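Cudier Two-Tier Shoe Rack: Six Months in a Side Entry

Gwawr Mostyn

I bought the Cudier rack in February to replace a wire unit that had bent under winter boots. It has been in the side entry since then, used daily by four people. This review covers assembly, load, finish and cleaning. I paid full price at the Mirngate store.

Assembly

The rack ships flat in one carton: two side frames, two shelves, a bag of bolts and a hex key. All holes are pre-drilled. Assembly took me 24 minutes working alone, including the time spent finding a bolt that had rolled under the radiator. The instructions are four line drawings with no text, and the second drawing shows the upper shelf upside down. Check that the bolt inserts face the floor before tightening anything.

The supplied hex key is soft. Mine started to round off at the sixth bolt and I finished with my own.

Stability and load

On a level floor the rack does not rock. My entry slopes toward the door, so I put a felt pad under each of the two low corners. Side-to-side stiffness is good with the bolts fully tight. They loosened slightly over the first month, and after a second tightening they have held.

Cudier rates each shelf at 30 pounds. I loaded the upper shelf to that figure with bagged sand, left it overnight, and measured a sag of one sixteenth of an inch at the center. It recovered when the bags came off. Ordinary shoes will not come close to this. Sitting on it to tie laces is another matter, and the manual rules it out.

The lower shelf has enough clearance for sneakers and low shoes. Ankle boots fit if the tops are pushed over. Anything taller goes on the upper shelf.

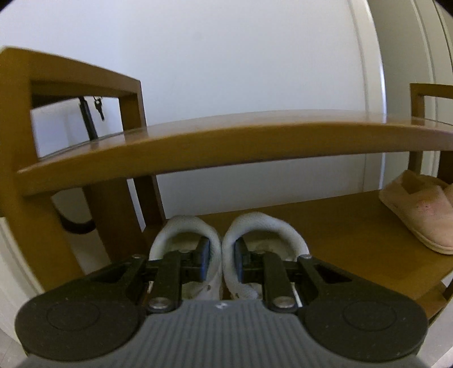
Finish and cleaning

The varnish is even on the top faces and thinner on the undersides, where I found two rough spots. Fine sandpaper fixed both. Road salt wipes off with a damp cloth. Grit is the bigger problem, and there are now fine scratches on the lower shelf, visible only with a light held low. A rubber mat would prevent them.

Delyth Gittins has the older Lewis rack from the same store and reports no wear through the varnish after three winters, though hers lives in a closet.

Verdict

Good stiffness, adequate finish, poor instructions. Deduct a point for the hex key. If you need to store tall boots on both levels, look at something with adjustable shelves. For everyday shoes I would buy it again.

Score: 7 out of 9 on my usual scale.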